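Humidity in the back bedroom, part two

The logger has now been running since the start of March and has stored 3,138 readings. The first post covered where I put it and why the window sill was a poor choice. I have since moved it to the inside wall, at shoulder height, clear of the radiator.

The main change is that I stopped looking at relative humidity on its own. A cold room and a warm room can both read 60 per cent and hold very different amounts of water. I now convert each reading to dew point and compare it with the temperature of the wall surface, which I take with a probe taped behind the wardrobe. If the gap falls below 2 degrees I flag the reading. 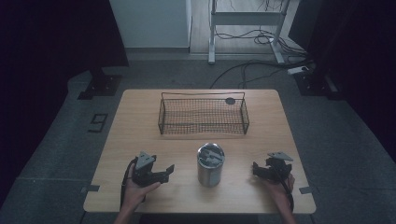 Of the full set, 248 readings were flagged. Nearly all of them fall between four and seven in the morning, with a smaller group after the evening wash has been hung up in the hall. Shutting the bedroom door during drying removed most of the second group. It did nothing for the first.

Catriona Chisholm wrote in from Culthorpe to ask whether the sensor could be trusted at the damp end. A fair point. I ran the salt test again: a bottle cap of table salt, made into a slush with a few drops of water, sealed in a food bag with the sensor overnight. It should settle at 75 per cent. Mine read 77, so I subtract two across the board. This is crude, as the error is probably larger close to 100, but the room has never gone that high.

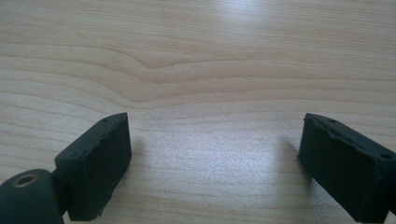

The early morning readings follow the outside wall temperature closely, with a lag of some hours. That points to the wall and not to the air supply. I have pulled the wardrobe forward by a hand's width and will leave everything else alone for a month, including the trickle vent, which stays open.

The spreadsheet now has a separate column for the corrected figure. Old rows have been recalculated.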